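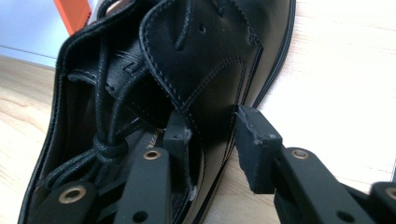 Impi Oksanen
3/22/26

Round laces on dress shoes keep coming undone? I love my black lace-ups, but by lunch one bow has always slipped. Do I need new laces?

Eetu Hyvönen
Try a different knot first! Make your usual bow, but pass the loop around twice before you pull it through. I wore mine through a whole September wedding (so much dancing) and never retied once. It still opens with one tug on an end, too.

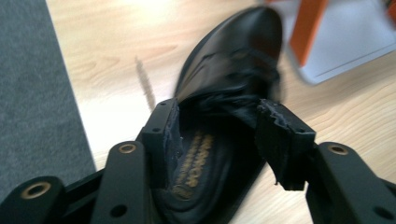 Black leather shoe, gold lettering on the insole

Ita Ó Conaill
Check which way your bow sits. If it points heel to toe instead of side to side, you're tying a granny knot. Start the first cross the opposite way and leave the rest alone. It feels wrong for a week, then it's wonderful! Waxed cotton grips well if you do end up buying some.

Alaric Ridgeway
I just double knot mine. Works fine.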